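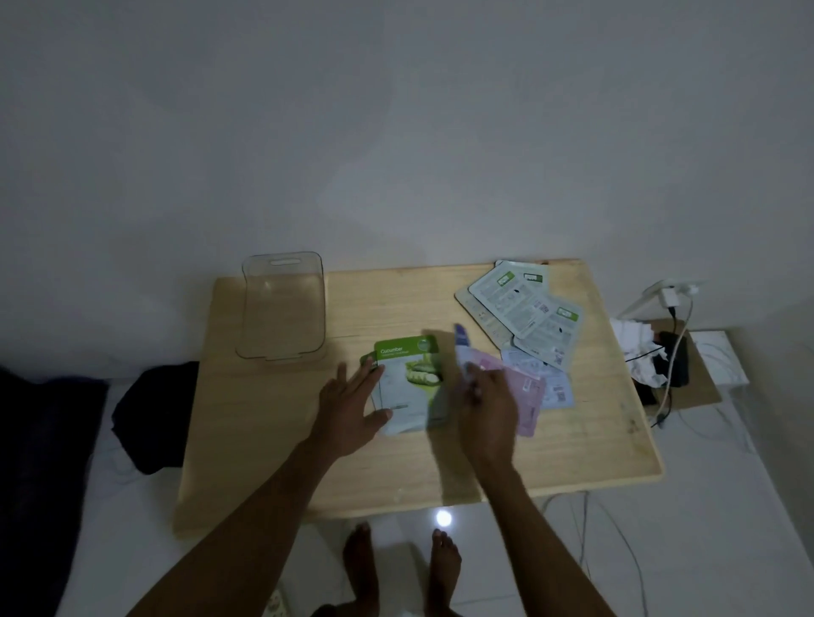
The Flimier packing arm is now in its second building period, and in this report I describe what was done until the end of August with the money from the Costache small grant. The goal is the same as in the application: a low-cost two-arm machine, built at home, that can sort flat packets and put them standing in a box. Before the arms can do this, a person must do it many times by hand, and the motions are recorded. For this work I use sheet mask packets on a wooden board. They are good test objects for us. The front side, like the one with the cucumber slices, has large areas of color, but when a packet lies with the back up, it is pale with small dense text, and the vision program must learn that both sides belong to the same kind of object. The clear plastic box is also a difficult part, as almost only its edges and reflections can be found.

Home | Projects | Reports | Parts list | Contact

Recorded hand work

We have now some 1124 recorded motions in the collection. A motion is counted from the moment when a hand closes on a packet until the hand opens again. The most frequent ones are a simple pick from the pile and a turn of the packet. There are still too few motions where both hands work on the box or dish itself, for example to stand it up or to turn it, and I want to do more of them in the next period.
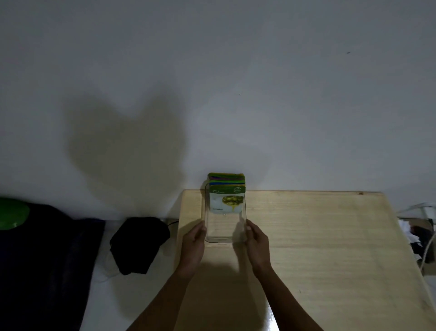

Both hands on the clear dish, held on its end in front of the packets.

Clear objects are the main technical problem at this time. The depth sensor reads the table through the wall of the container and gives a wrong distance. I tried two ways to correct this. The first was to change the lamp position, and it helped only a little. The second was to let the program look for the rim and calculate the rest from the known size. This is slower -- but it gives a stable result in my tests, so I will continue with it.

State of the arms

The left arm is complete and moves through its full range. The right arm is mounted, but the wrist motor becomes too warm after 12 minutes of continuous work. I have printed a new bracket with more open space on the sides. It is not tested under load yet. The Zundance motor board was delivered later than planned, and for this reason the joint test of both arms was moved to the next period.

The grippers have new soft pads. With the old pads the packets slid away when they were held near a corner.

Money

The motors and the motor board are paid. The bench time at the Kemholm shared workshop was less than I calculated, because I do most of the recording at home. I ask for permission to use the remaining part of this item for a second depth sensor. The total sum of the grant does not change.

Next steps

-- Test the new wrist bracket with load
-- Record more motions with two hands on one clear container
-- First joint run of both arms, with one packet only
-- Send the wiring drawings, which were missing in the last report

If you need the bills before the next report, please write to me and I will send copies.

With kind regards,
Þröstur Ketilsson

Related reports
Flimier: first building period
Soft gripper pads, notes and drawings
How we label packets with the back side up
Kemholm workshop: bench rules and booking

Contact | © Flimier project | Back to top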